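Lorkum Shorts: Submissions and Screening Records

Data card, version 2

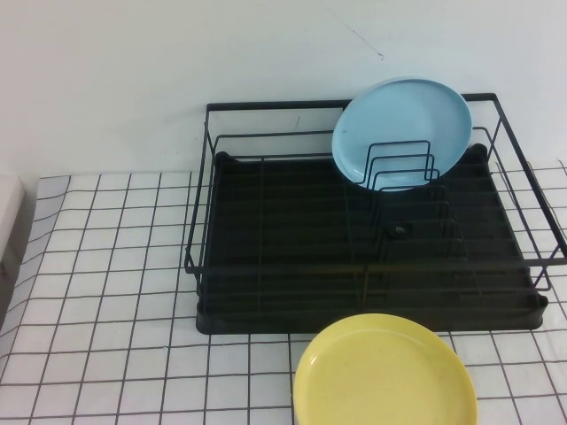 Lorkum Shorts is a small film showcase held each July. This data set covers the short films and web series sent in for one edition, along with which of them were selected and when they were screened. It was put together by Snežana Janevski from the entry forms and the printed program, and checked by Bit-na Gil.

Files

submissions.csv has 721 rows, one for each entry received before the deadline.
selections.csv has 37 rows, one for each title in the final program.
screenings.csv has 48 rows. Several titles played more than once, so this file is longer than the selections file.
notes.txt has corrections made after the program went to print.

All files are UTF-8. Fields are separated by commas, and any field with a comma in it is in double quotes.

Columns in submissions.csv

entry_id: a number given when the form came in. The numbers have gaps where a test entry was removed.
title: the title as the filmmaker wrote it, in the original language.
title_en: an English title, if one was given. We did not translate titles ourselves.
format: short or web.
minutes: running time rounded up to the next whole minute. For web series this is the total for the episodes sent in.
country: country of production. Co-productions list each country with a semicolon between them.
language: main spoken language. Films without dialogue are marked "none".
premiere: yes, no or blank. Blank means the question was skipped on the form.
received: the day the form arrived, in local time.

Columns in screenings.csv

entry_id: matches the same column in submissions.csv.
block: the name of the program block, such as Opening or Late.
venue: Stisora or Nilsuwan. Stisora is the main theater. Nilsuwan is the smaller room used for web series and repeat showings.
start: start time of the block. Start times of single films were not recorded.
order: position within the block.
qa: yes if the filmmaker took questions after the block.

Known problems

Two entries were sent in twice under different titles. Both rows are kept, and notes.txt gives the matching entry_id values.

The running times come from the forms. When we compared them with the projection files for the selected titles, a few were off by a minute or more. The selected titles were corrected. The rest were left alone.

The Late block at Nilsuwan changed its order on the night. The file shows the order that was shown, so it will not match the printed program.

Country was a free text field on the form. Spelling was cleaned up by hand, and some errors may remain.

What is left out

Names, email addresses and phone numbers of the people who submitted are not in the files. Jury scores are also left out, including the scores for selected films. Please do not ask for them. The filmmakers were told they would stay private.

The films themselves are not part of this release. For screening copies, contact the filmmakers.

Loading the files

Any spreadsheet program will open them. If accented letters look wrong, choose UTF-8 in the import window. The cleaning was done with Sillier, a small script kept in the tools folder. You don't need it to use the data. Run it only if you want to rebuild the files from the raw form export, which is available on request without the contact fields.

Changes

Version 2, Wednesday, January 31, 2018: added the qa column, corrected running times for selected titles, fixed the Late block order.
Version 1: first release.

Corrections can be sent to Snežana Janevski. Include the entry_id and the file name.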